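Nostgate Hand-Held Gripper Kit

Price: $3,830
Ships in: 2 weeks
Sold by: Witberg

If you have ever tried to teach a robot arm a simple table job by steering it around with a joystick, you already know why so many of our customers come to us a little worn out. The Nostgate is a gripper you hold in your own hand, with a camera mounted on it that watches the fingers while you work. You pick things up, set them down, slide them over, and the kit records the whole session from the gripper's point of view. Later on, those recordings can be used to train an arm fitted with the same fingers. It's a lovely way to work, and most people are comfortable with it after a morning at the table.

Defne Sezer, our product lead, spent a good part of January rethinking the handle, and we think you'll feel the difference right away. The trigger now has a longer, softer pull, so your hand doesn't cramp up halfway through the afternoon. She also moved the cable exit to the back, where it stays clear of your wrist – a small change, but one that customers had been asking us for (some of them quite loudly!).

What comes in the box
Hand-held gripper with camera mount and camera
One pair of fingers, fitted
One spare pair of fingers
USB cable and wrist strap
Ivow recording software, one license
Printed setup guide

Fingers wear, and that's perfectly normal. Corners and edges take the most knocks, so have a look at them before a long session and swap the pair when your grip starts to feel sloppy. You only need the small hex key from the box, and the job takes 5 minutes. Replacement pairs are $50.

The camera sits behind the fingers and keeps both of them in view along with whatever you're reaching for. We suggest a plain, light tabletop and trays in a color that stands apart from it, with good even light if you can manage it.

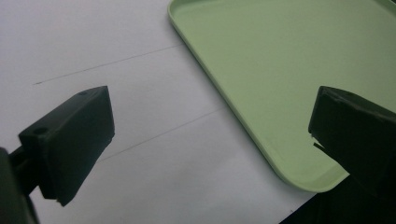
Camera view with the fingers apart, over a white tabletop with a pale green tray.

Recordings are saved by the Ivow software in plain folders, one for each session, and you can add your own notes as you go. If you already own our Su wrist adapter, the same fingers will bolt straight onto your arm.

Not sure whether the kit suits your job? Write to Zeeshan Satti in customer support and tell him what you'd like to pick up and how big it is. He is very patient, he loves a tricky part, and he's happy to set up a video call if that's easier for you.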